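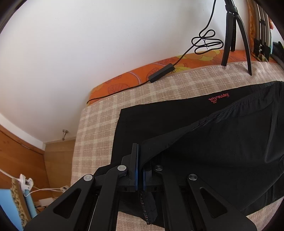 Projects > Multow > Clothing Repair Room > Progress report, April

Dear Ms. Eshun,

In this period the repair room in Multow received 203 garments, mostly coats and work trousers. We have returned 100 of them to the owners. The others wait for zippers, which our supplier in Kutham sends very slowly.

From the grant we have spent 1,376 on thread, lining fabric and the second sewing machine. Remzi Eren teaches the evening course – it is full until summer. We did not yet start the children's course, and I ask to move this part to autumn.

The rent is paid.

Velimir Georgiev

Comments (2)

Anqi Wei: Is the evening course also open for people from Zostgate?

Kamran Moradi: My coat came back with very good new lining, thank you to Remzi.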